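Serwood > Supper Club > Minutes > Spring

Serwood Supper Club: minutes of the planning meeting, April 16, 2018

Right, I was on notes again, so apologies for the spelling and for anything I missed while I was getting the crisps out. We had 9 of us round the table and two sent their excuses.

1. Last minutes
Agreed, apart from the bit where I wrote that the rhubarb cordial was "undrinkable". I've been asked to change it to "sharp". Changed.

2. The July garden party
This took up most of the evening! We've sold 61 tickets already and the hall at Trirard will let us have the lawn as well if we want it. We do want it. Start time stays at four, with food out from five.

Long chat about the welcome drink. I was all for a big bowl of Pimm's-type punch with cucumber and mint, but there was a strong feeling that people got fed up last year with fishing bits of fruit out of their glasses. We settled on elderflower fizz for everybody, with gin on the side for those who want it (I want it). Somebody asked for a proper drink for the children and the drivers too, so we're having a raspberry and lime one made up in jugs. Ice to be bought on the day, far more than last time.

3. Food
Cold buffet, all finger food. The list so far: little cheese and chive scones, sausage rolls, devilled eggs, a tomato tart cut small, and the smoked mackerel pâté on toast. I did say the toast goes soggy if it's made up early, and we had quite a lively ten minutes on crackers versus toast. Crackers won by one vote.

Puddings are strawberries, meringues and a lemon traybake. We still need somebody to take on the meringues, as I am not doing them again after the damp ones. 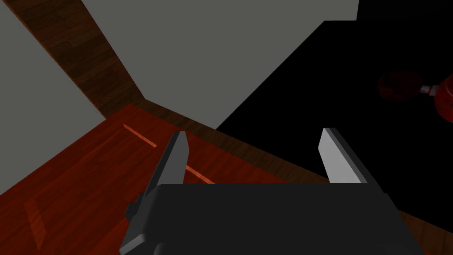
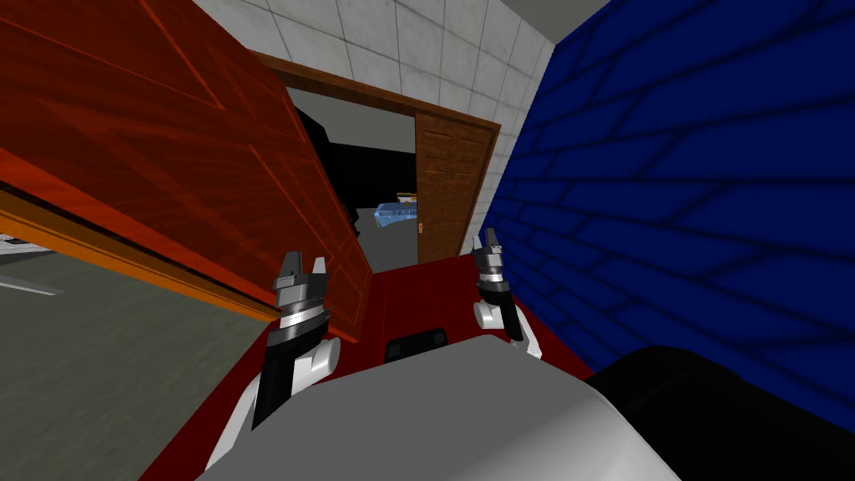 Reddish-brown wood in both views, simulated.

4. Money
There's £3,000 in the account, before paying for the hall. Gallardo have quoted us for plates and glasses and it comes out at £23 a crate, washing up included, and I can't tell you how happy I was to hear those last two words. Agreed to book them. Ticket price to stay as it is.

5. Autumn supper
Only touched on this. The two ideas going are a pie night and a Spanish evening with sherry. I'd happily eat at either. To come back to next time, with some rough costs please.

6. Anything else
The Ponon tea urn is leaking from the tap again. I'm taking it home to have a look at the washer. Could whoever has the large green salad bowl please bring it back, no questions asked.

We finished at twenty past nine and ate the rest of the sample scones. The chive ones need more salt.

Contact the club | © Serwood Supper Club | Back to top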